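Tostska Two-Arm Bench: Gallery

The Tostska is a two-arm workbench sold and rented by Rolland. It comes as one unit: enclosure, work surface, front rail, two arms, wiring and the control software. The pictures on this page show it handling drafting tools and a blue plastic container, with some kitchen items kept on the bench as well. Sorting small flat items is one of the jobs customers ask for most often, and it is one of the harder ones for a gripper, so we use it a lot when we show the bench to new people.

The enclosure goes through a standard double door once the arms are off. Two people can put it together in a morning. Power comes from an ordinary wall outlet.

Each arm has its own wrist view, used for close work and for checking a grip before a lift. The wrist view moves with the arm, so fast travel blurs it. The software waits for the arm to settle before it uses the picture.
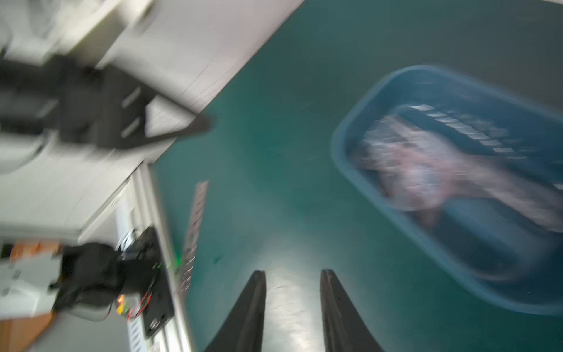 Can I buy the bench with one arm and add the second one later?

The single-arm version is called the Irkow and uses the same enclosure and the same front rail. The second arm bolts on with its own plate. You will need the Dedano controller update, and the upgrade visit takes 3 hours.

Flat tools and clear plastic

Clear rulers and protractors are a fair test of any picking system. They are thin, they lie flush with the surface, and the edges can be hard to find. The dark teal mat gives pale markings something to stand out against. We tried other colors and kept coming back to this one.

The two arms share the middle of the bench. Their grippers can come very close to each other there, and the software keeps a set gap between them, which the operator can change from the settings page. Sylvain Hamel, who runs our demo room, leaves it at the factory value for new users and tightens it after they have had some practice.
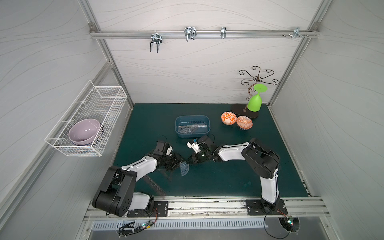

Setup for a new task is done by hand guiding. An operator runs the job with both arms, saves it, and repeats it with the items moved. For a simple pick and place we suggest 90 saved runs before you try it unattended. Jobs that need both arms at once take more, and 200 is a good place to start. Armelle Guillot's longest set so far is 263 runs, for a customer who wanted small lids matched to jars.

Rails, hooks and baskets

Hooks clip to the back rail and can be moved along it without tools. The wire mesh basket on the left wall is an option, and so is the printed wall pattern. Plain walls cost the same. Items stored on the walls should stay out of the path of the elbows, so check the reach drawing in the manual before you hang anything heavy.

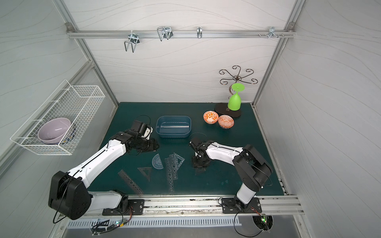
Gripper fingers are a wear part. A spare pair ships with every bench, and changing them takes a small hex key and a few minutes. Run the short calibration afterward or the first few picks will be off.

Rental benches are booked through the end of September. Purchase orders are not affected. To see the bench at work, write to the Rolland demo room and tell us what items you plan to handle. You can also send us a small box of them ahead of your visit.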